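Dish rack cell, placement repeatability

rees_717
Plates into racks works at low speed. Fruit is worse – pieces shift when the fingers open. Blue tape grid on brown paper is my only reference. Tool offset last taught in July.

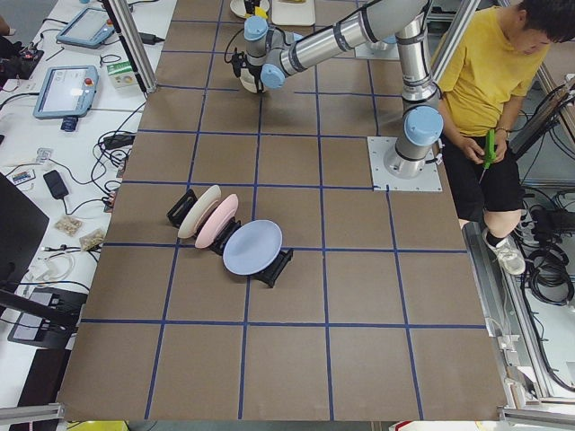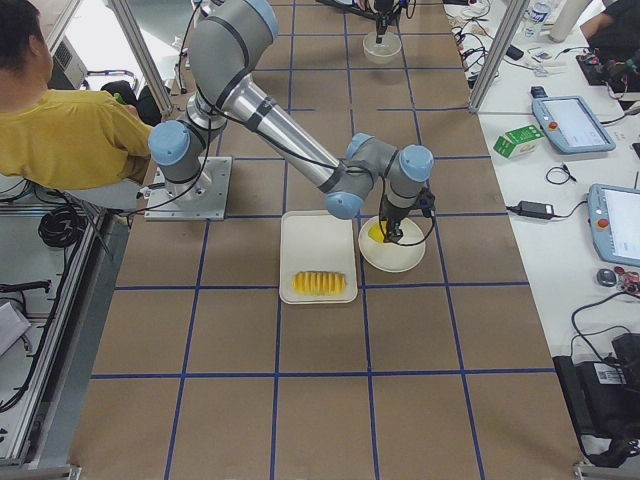 Plate racks first, fruit second. Same table, same grid.

tullberg
Tape isn't a datum. Bolt down a dowel plate and touch off on that.

rees_717
Tape is fine for 4 mm. I'm not machining anything.

dollow11
Disagree with both. Reteach the tool offset before touching the table.

tullberg
Offset won't fix paper that creeps.

rees_717
Paper is glued. Will redo the offset tonight and post numbers.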